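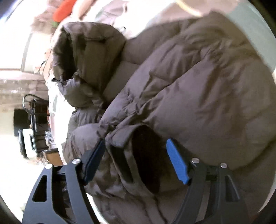

4. Washing and re-proofing a padded jacket

Most of what gets printed on bottles of wash-in proofer should be read with one eyebrow up, and that includes the Usolen bottle supplied in this kit. It will help rain bead on the outer fabric. It will not mend a seam or bring flattened filling back to life. Before you start, lay the jacket out on a bed, hood and all, and look for cord ends and toggles like the small black one beside the hood opening, which can catch in a drum.

1. Read the care label. If it disagrees with this guide, follow the label.

2. Empty every pocket. Close zips, snaps and flaps.

3. Run the machine once with nothing in it, to clear old detergent from the drawer.

4. Wash at the label temperature with a plain liquid cleaner. No fabric softener, whatever the packet says about "technical" fabrics.

5. Add 300 ml of proofer and run a second wash without spinning in between.
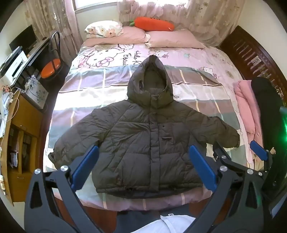
6. Spin on the slowest setting, then tumble dry on low if the label allows it. Stop every 13 minutes and break up clumps by hand.

CAUTION: A padded jacket can feel dry outside while the filling is still damp. Do not pack it away the same evening.

NOTE: The bottle claims one treatment lasts a full season. Jana Grube, who tests for us at Prallbridge, got 2 months of daily wear from hers before the shoulders began to soak through. Treat in September and expect to do it again.

7. Flick water on the sleeve. If it spreads, repeat step 5 once. If it still spreads, a third dose is money wasted — the outer fabric is probably worn out.

Do not use the Haberkorn spray on top of the wash-in product. We tried it and got white marks on 3 jackets, with no gain that we could see.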